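Life on the line with Muleo

I promised everyone at the Vevico open evening a few pictures, so have a look around our shop! We brought in a robot in January and named it Muleo (Bickerstaff was the runner-up, long story). I've worked here 13 years and I was pretty nervous – who wasn't?

What's changed for me is mostly my wrists. I used to do the sorting by hand, 700 parts on a good shift, and now I set up the jobs, check what comes off and step in when something jams. More walking, more screen time, way less ibuprofen.
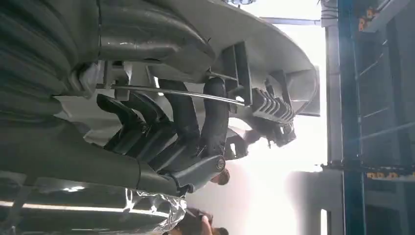 Four black fingers, up close, with a couple of us in the background.

Torunn Eklund runs the training and she's great at it, even with those of us who hate menus. Three of us have done the full course so far and the night crew is next. I do miss chatting across the old bench, and we've asked for our breaks to line up again so we get some of that back.

More pictures to come once I've sorted through my phone – send me yours too!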